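How I fold bright cloths so the edging stays neat

I've got a soft spot for yellow cloths with dark piping round the edge (blame the Skalden ones I bought in May, which started the whole thing). They look so cheerful in a drawer! The trouble is that piping is stiffer than the rest of the cloth, so if you fold it any old how you get a lumpy pile that topples over.

What you need

A clean cloth, and something grippy to fold on. I use a dark grey mesh fabric because it stops everything sliding about — a polished table drives me mad. A big towel would do at a pinch.

Step 1: Smooth it out

Lay the cloth down and push any creases out towards the edges with the flat of your hand. Give it 30 seconds, no more. If the piping has curled in the wash, pinch it along its length until it behaves.

Step 2: Make a soft loop

Bring one side over to meet the other but don't press it down yet. You want a rounded fold, with the bright yellow on the inside and the black piping following the curve. I let mine droop a bit over the mesh while I line the edges up.
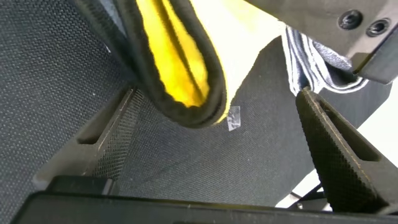
Step 3: Flatten and fold again

Once the edges match, press from the fold outwards, then fold into 3 like a letter. Keep the thick edges slightly staggered — two layers of piping right on top of each other will always spring open.

Step 4: Put it away

Stand the cloths on their sides with the folds facing up. Mine live in a shallow Nyberg box and I can grab one without wrecking the rest.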